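Oron push policy kit, quick review

Ran this on our arm since Sunday, 14 evenings' worth of fiddling squeezed into not enough. The method: language command in, short pushes out, one rod, no fingers. You train on 277 of your own demos or use theirs. I did theirs first. Meh. Ours, much better.

Good: setup docs by Matilde Barros, clear, 20 minutes and it moved. Recovers ok when a block slides off line. Round pieces are still a pain, cylinders especialy.

Bad: "separate the blocks" fails way more than "push X to Y". Trinh Tiêu got the same on the Toddale rig so its not just me. Paper only reports the easy commands up front, the rest is in the appendix. Grr.

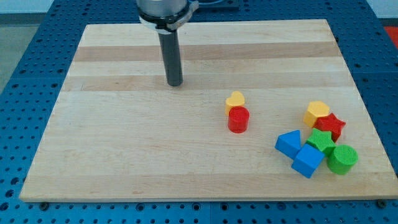
Rod tool over the board, blocks at the right.

Calibration drifts, recheck the tip height before long runs. Logging is fine. Would I pay for the 150 extra demos? Probly not, record your own. Four stars, three if you need sorting.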